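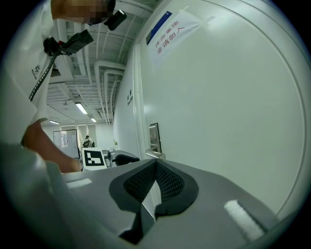 Linnea Midtbø findet, eine Regel, die erst nach dem Einschalten gelesen wird, kann man sich auch sparen, und die Checkliste gehört deshalb vor den ersten Handgriff und nicht ans Ende der Mappe. Stand so heute früh als Kommentar unter meinem Entwurf. Hat gesessen, und ich hab's gleich umgestellt!

Also, Freitag, Notizen zur Arbeitsregel für die Handgreifer (Projekt Moura, Fassung 3). Ich schreib's runter, solange ich es noch im Kopf habe.

Erstens die Türen. Wir üben gerade viel an Türen und Klinken, und da muss vorher klar sein, wer dahinter etwas zu suchen hat. Hängt ein Zutrittsschild dran, gilt das Schild, auch wenn wir »nur mal kurz« die Klinke anfassen wollen. Freigabe vorher holen, Name ins Buch, fertig. In Sollham hatten wir das mündlich geregelt und am Ende wusste keiner mehr, was abgesprochen war (ich auch nicht, gebe ich zu).

Zweitens Kabel. Was am Körper getragen wird, kommt so an die Kleidung, dass es beim Vorbeugen nicht in die Finger des Greifers pendelt. Klingt banal, ist aber der Punkt, den ich beim Durchsehen am häufigsten angestrichen habe.

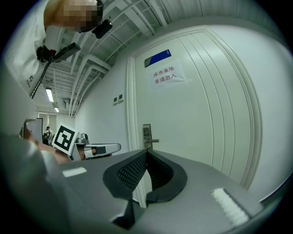
Und wenn wir schon dabei sind: Marker bleiben frei. Kein Ärmel drüber, kein Daumen drauf, kein Klebeband quer über die Ecke. Wer einen Marker tauscht, trägt die neue Nummer SOFORT ein, sonst suchen wir wieder einen halben Vormittag nach einem Fehler, der keiner ist. Britt-Marie möchte zusätzlich eine Sichtprüfung der Fingerpolster nach 1000 Griffen und Austausch spätestens nach 2000. Mir kommt das eng vor, aber gut, ich hab's erst mal so reingeschrieben und wir schauen im Juli noch mal drauf.

Drittens Durchgang. Wer mit zwei Greifern arbeitet, sieht seine Füße schlecht. Darum lose Leitungen vor Beginn wegräumen oder abkleben, Stative raus aus dem Laufweg, und nach 10 Minuten Pause machen, Arme ausschütteln. Ja, auch wenn es gerade so schön läuft! 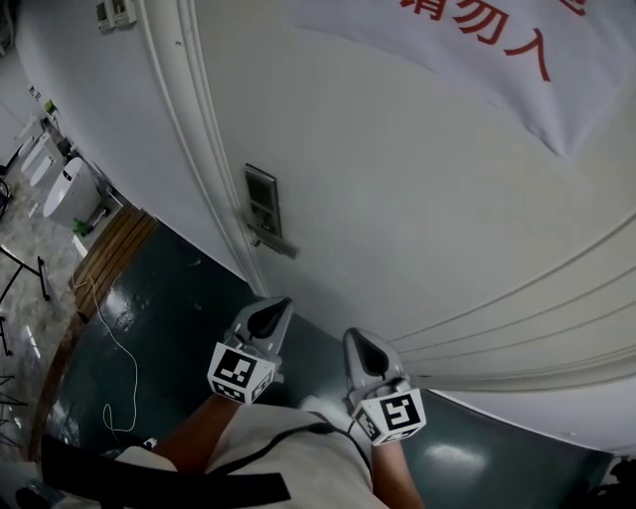 Zisevance · Werkstatt Greiftechnik · Laborbuch

Noch offen: Wie formulieren wir das mit den Unbeteiligten im Gang? Mein Vorschlag wäre, vor jedem Durchlauf laut anzusagen, dass es losgeht, und bei Zuruf sofort beide Greifer zu öffnen und stehen zu bleiben. Britt-Marie Isaksson hätte lieber ein festes Wort dafür, »Halt« und sonst nichts. Finde ich eigentlich besser als meins.

Die Vorlage von Trirkora übernehme ich nur beim Teil zur Übergabe, der Rest passt nicht auf Handgeräte. Linnea bekommt die neue Fassung heute noch, Anmerkungen bitte direkt an den Rand.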